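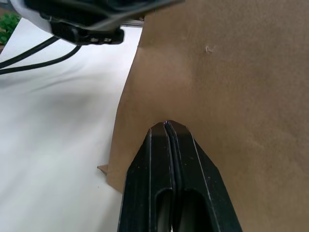

Brown sheet on the white worktop.

Momari packing paper, 70 gsm, brown, 400 mm wide roll – long-term review

Momari sells this paper in three weights. I bought the lightest, at 70 gsm, in May, and have used it since as the main wrapping and void-fill material for outgoing parcels. Most of what I send is glazed stoneware and small glass, single items, in single-wall cartons. The roll replaced a box of pre-cut sheets from Erkach, and I still have enough of those left to compare the two side by side.

Construction

The paper is uncoated, with one side slightly smoother than the other. The difference can be felt but has no effect on how it folds. The core is rigid card and did not collapse when the roll was stored on end. The outer turns arrived creased on one edge from transit, and I discarded the first metre.

Width is stated as 400 mm. Mine measured 398 mm at the outside of the roll and the same close to the core, which is within what I would expect. Slitting is clean, with little dust. The Erkach sheets leave noticeably more fibre on dark glazes.

Cutting and tearing

Along the roll the paper tears straight. Across the roll it does not, and a tear started by hand will wander by several centimetres before it reaches the far side. Momari suggests folding and tearing along the crease, which works if the fold is pressed down hard with a ruler. A bench dispenser with a serrated bar is quicker. I use a Karagiannis dispenser, the wall-mounted type turned on its side and screwed to the bench. The bar needs a firm downward pull. Pulled upwards, the paper slips under the tension spring and tears at an angle.

The paper has a strong curl in the last third of the roll. Cut lengths from that part need weighting at both ends, or rolling backwards once before use.

Wrapping

For a mug or small bowl I cut a length of 30 cm for the inner wrap and a longer one for the outer. The 70 gsm weight follows a handle without splitting. It does split over sharp corners if pulled tight, so square tiles and boxed items are better served by the next weight up. Tape sticks well. Gummed paper tape needs more water than usual and should be held down for a few seconds.

Void fill

Crumpled by hand, the paper holds its shape reasonably well. I packed 5 identical cartons with it, left them under a load overnight and reopened them. The fill had settled in every one, and in two of them the item could be moved with a finger. The Erkach sheets, which are stiffer, settled less. The answer is to use more paper than looks necessary, and the saving on price is reduced accordingly.

Štefánia Hrubý, who packs prints from the unit next door, tried a few metres as interleaving and went back to tissue. The surface is too coarse for that, and Momari makes no claim that it is acid-free.

Alternatives

Preltitero makes a honeycomb-cut paper which needs no crumpling. It takes up much less storage space but catches on spouts and handles, and customers have told me they dislike unpicking it.

Verdict

Suitable for wrapping rounded items up to dinner plate size. Acceptable as void fill if used generously. Not recommended for sharp-cornered goods or for prints. I have reordered the same width in the heavier weight and will keep the 70 gsm roll for inner wraps.

Reviewed by Jailson Bragança, November 2025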